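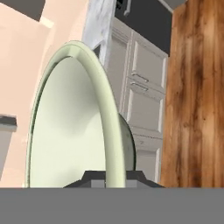 Quanto tempo deve ficar de molho a louça antiga manchada de chá? Doze horas em água morna com bicarbonato chegam para quase todas as peças, e as de vidrado estalado pedem mais uma noite.

Comecei a juntar louça de mesa quando herdei um serviço Cornau de 1968, incompleto e com manchas castanhas no fundo das chávenas. Na altura usei lixívia e estraguei 2 pires. O vidrado ficou baço e não voltou ao que era.

Agora faço assim: uma bacia de plástico, um pano dobrado no fundo, água morna e duas colheres de sopa de bicarbonato. As peças com filete dourado ficam de fora, lavo-as à mão com sabão neutro e uma esponja macia. Seco tudo ao ar, na vertical, num escorredor de madeira.

Para as faltas do serviço tenho procurado na feira de Pliseck e na loja Flornimen, que vende peças avulsas. Em junho encontrei lá uma molheira com o número de modelo 1534 na base, o mesmo da terrina que já tinha. A tampa da terrina continua por encontrar.

Guardo os pratos empilhados com folhas de feltro entre eles. O papel de jornal larga tinta nas peças claras, sobretudo em armários húmidos como o meu. As chávenas ficam penduradas em ganchos forrados.

No próximo texto escrevo sobre colas para asas partidas. Estou a testar a da Uddin numa leiteira.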